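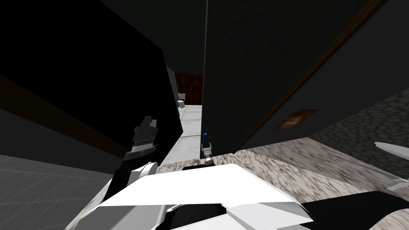 My reaching is fine up close, and then the moment I have to send one hand off between two panels I lose all feel for where the fingers are, a reader wrote under the last tutorial, and could we please do a whole page on that and nothing else.

Tutorials > Teleoperation > Recording demonstrations > Long reaches in tight spots

October, by the Prarero tutorial desk

Well, yes, gladly! It's the question we get more than any other, and it deserves a slow answer, so pour yourself something warm. We'll be working in the Sokol simulator with the two-armed robot and a pair of hand controllers. If you're on the Grorkmont controllers the button names below will match what's printed in your manual, and if you're on something else you'll find the same functions under slightly different names in the input menu.

The apartment we use is Prendstead, scene 469, with the stone walls and the speckled surface. You can use any scene you like, of course, but Prendstead has lots of big dark surfaces, and big dark surfaces are where people get into trouble. There's hardly any texture to judge distance by, and your eye tells you the hand is a comfortable way off when it's practically touching. If you can reach well in there, a bright kitchen will feel like a holiday.

Before you press record

Load the scene and let it settle. Then drive the body to where you think you'd like to stand, and don't touch the arms yet. Most bad reaches are bad before the arm has moved at all – the body is parked too far back, or it's turned so that the elbow has to swing out through a wall to get the hand where it's wanted. I like to make one dry run with the recorder off, all the way out and all the way back, and if I feel the elbow fighting me I move the body and try again. It takes a minute. It has saved me whole afternoons.

Next, set your motion scaling. Sokol starts you at one to one, meaning that your hand and the robot's hand travel the same distance, and that's lovely for tidying a table and much too lively for a narrow gap. Open Input, then Scaling, and set it to 2, so that your hand moves twice as far as the gripper does. You'll run out of arm sooner, and for that you have the clutch: hold the side button, bring your own hand back to somewhere comfortable, let go, and carry on. Practice the clutch until you do it without thinking. Beginners tend to let go of the button while their hand is still moving, and the gripper gives a little hop, and that little hop goes straight into your data.

Then check the step limit. The default is 2000 steps per episode, which sounded like a great deal to me when I began and which I promptly ran past, dithering in front of a doorway. Leave it where it is, though. If you're running out of steps on a simple carry, the fix is more practice with the recorder off.

Making the reach

Start recording, and begin with the camera view from behind the gripper. I know the wide view feels safer! Use it for planning, by all means, and for checking that the elbow is clear. But for the last stretch you want to be looking along the fingers, with both of them in sight and the space between them open, so you can see what is going to end up in that space and what is going to get knocked.

Open the gripper early, well before you arrive. Opening it at the last moment is a very natural thing to do with a controller in your hand, and it means the fingers spread just when there's a panel beside them. 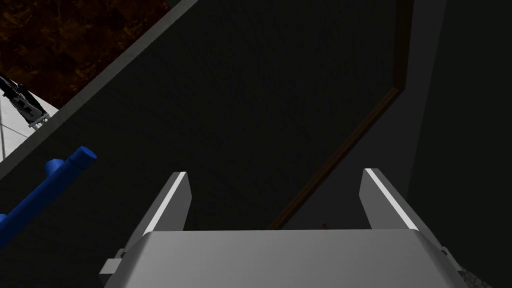
Keep the wrist as still as you can while the arm travels. If the hand needs to be turned to suit the object – and a slim, upright thing or a length of pipe nearly always wants you to come at it from one particular side – do the turning out in the open, stop, and then go in along a straight line. Turning and traveling at once looks graceful and is very hard for a policy to learn from, at least from a small set of demonstrations.

Close slowly. Wait a beat. I count "one, two" under my breath, and then I lift by the smallest amount I can manage before committing to the carry. If the object slides, set it down, open up and have another go in the same episode. You needn't throw that episode away. A calm recovery is a useful thing to have in the set, so long as most of your takes are clean ones.

And the other arm? Decide where it's going to live during the reach and bring it to that same place every time. I hold mine up near the body with the gripper open. It doesn't much matter which pose you choose, but if it drifts about from take to take you'll be teaching the drift along with everything else, and it's a miserable thing to track down later.

Coming back out

Retrace your path. It's tempting to cut the corner once you've got hold of the thing, and the held object is now the part that sticks out farthest, so it will find the edge of the panel before you do. Switch to the wide view as soon as the hand is clear of the gap, then clutch, breathe, and bring it home.

Sorting your takes

Play each one back at double speed on the same day you record it, while you still remember what you meant to do. Throw out the ones with hops, the ones where a finger scrapes a wall, and the ones where you plainly stopped to think for ages. For the gap reach in Prendstead we ended up with 66 takes we were happy to train on, recorded over several evenings, and the later evenings were so much better than the first that I very nearly started over.

Save them under one task name and write the instruction the same way throughout. If you used a different scaling on some of the takes, say so in the notes field. If your clutch still hops after all this, look at the deadband setting under Input before you blame your hands; ours was set to zero for weeks, and raising it a touch cleared most of it up.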